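Farah Hand-Held Gripper: Your Questions, Answered

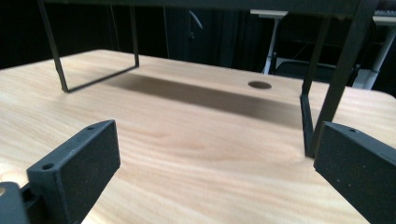 The two fingers open over a wooden tabletop, with a black metal stand behind.

What comes in the kit?
You get the gripper, two fingers with their pads already on, and a printed setup guide that Nighat Memon on our support team has rewritten more times than she'd like to admit!

How heavy is it?
The whole thing weighs 460 grams, and most people are comfortable with it for a good long session (do take a break now and then, your wrist will thank you).

Can I replace the pads myself?
Yes, please do! New ones press on in a minute or two, and we keep plenty of spares at our Lirkamthorpe shop.

Do you rent?
We do, for 18 days at a time, and if you decide to buy afterward we take the rental fee off the price.

Who do I ask about anything else?
Write to Majdi Boutros at the help desk, who answers every morning until noon.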